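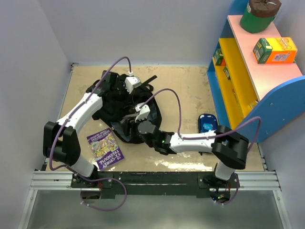 Every school night at 8:40, a bag gets packed in my house, and every school night it gets packed wrong. I have held this opinion for six years across two children and four backpacks, and I would like to set it down before the younger one leaves for middle school and takes the evidence with her.

The wrong way is the way everybody does it. You stand the bag up, it falls over, you stand it up again, you hold the mouth open with one hand and post things in with the other. A reading book goes down the back. The pencil case goes on top of the reading book. The lunch goes on top of the pencil case, where it will be sat on. By morning it has all settled into a single compressed layer at the bottom, like something a geologist would drive out to see.

The fault lies with the backpack. An empty backpack has no shape and no opinions. A suitcase lies open on the bed and waits for you. A cardboard box, God bless it, has corners. A backpack flops down on its face the moment you let go, swallows its own zipper pull, and offers you a strap when what you wanted was the opening. We have handed this object to first graders and then we write notes home about organization.

I got one of those notes in January. It came with a checklist, laminated, which I was to attach to the bag. I attached it to the bag. The bag ate it.

So I began reading up, which was a mistake I keep making with domestic problems. There is a whole literature. A company called Genilard will sell you a set of nylon cubes that go inside the backpack, so that you may pack several small bags before failing to pack the large one. Another outfit, Kallent, makes a backpack with a rigid frame and 44 separate pockets, and I ask you to picture a nine-year-old being told that her eraser is in one of them. My brother-in-law, Heriberto Arango, bought the Kallent for his son. They found a field trip permission slip in it in the spring. The field trip had been in the fall.

I don't want pockets. Past the third pocket, you have stopped storing things and started hiding them from yourself. What I want is a bag that lies down with some dignity and a child who puts the flat things in first.

That is my entire method, by the way, and I offer it free of charge. Lay the bag on its back, straps underneath, on a table. The floor won't do, because on the floor you kneel, and a person who is kneeling is in a hurry to stop kneeling. Run the zipper all the way around. All the way! Most bad packing happens through a zipper opened by a third, with somebody trying to feed a hardcover through the gap as if it were a letter. Flat things go against the back panel. Anything with a screen goes in next, facing a book and never facing the pencil case, whose contents have been waiting all day for something to scratch. The pencil case lies across the bottom. Lunch travels by hand.

My daughter has seen this demonstrated many times. She watches the way you'd watch a flight attendant.

What she does is start with whatever she cares about most. If it's a book about something that glitters, that goes in first, straight to the bottom, safe from everyone including her. If it's anything that lights up, it goes in last and still lit, near the top, where she can open the zipper a few inches on the bus and check on it. I used to take this for carelessness. I have come around to the view that it's a system, and that it makes perfect sense if you believe the purpose of a bag is to keep your favorite things company.

Still, there's the matter of the zipper. A bag that has been stuffed from the top will close most of the way and then balk at the last curve, where the fabric bunches and some hard corner has come up to see what's going on. A sensible person takes the corner out and turns it. My whole family leans on the bag. We are leaners. I paid a shoe repair place called Lozano to put a new zipper in the last one, and the man turned it over a few times and asked, kindly, whether we'd considered a second bag. 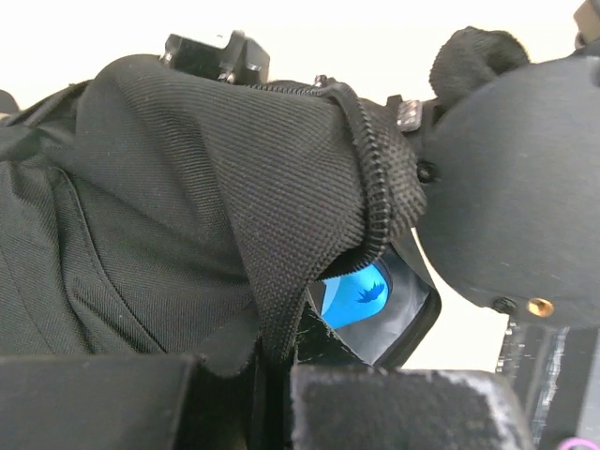 Senad Softić wrote to me after I aired some of this in the neighborhood newsletter, and he thinks I have it upside down. Lay the bag flat if you like, he said, but the weight should go high and against the shoulders, and a pencil case across the bottom is only ballast. He also holds that a zipper left open a few inches is harmless and that I should find something else to lie awake over.

On the weight I'll give him half a point. He's describing a hike, and my daughter's walk to the bus stop is 300 feet, most of it downhill. On the zipper I give him nothing. I have followed an open zipper down that hill picking up crayons.

It's 8:40 now, and I can hear leaning.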